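Flallbridge Colour Words

A list of the words people in Flallbridge use for everyday colours, gathered by asking them to name painted things and paper samples. It covers yellows, browns and greys. Greens and blues are in a separate list and are not finished.

What is in the folder

answers.csv – one row per answer, 780 rows
samples.csv – the paper samples, with the paint maker's name for each
people.csv – age band and first language for the 55 people who took part
notes.txt – spelling decisions

How the answers were collected

Each person was shown 30 samples in daylight, one at a time, and asked "What would you call this?" They could pass. Passes are left out of answers.csv. We wrote down the first answer only, even when the person changed their mind. 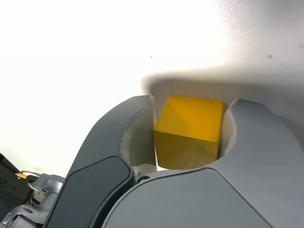 Yellow gave the widest spread of words. Older speakers used "mustard" and "custard" for samples that younger ones simply called yellow. "Prenulow" is a local word for a dull yellow-brown and is spelt four ways in the raw sheets – we kept one spelling and listed the others in notes.txt.

Known problems

The grey samples were printed on thinner paper and look lighter against a window. Anyone who did not want to be named is entered as Anon, so do not treat Anon as one person. The Salinas sheets have no age bands.

Changes

11/12/21 – removed double entries, fixed the column order in people.csv

Contact

Iraís Ponce looks after the list. Please send corrections with the row number.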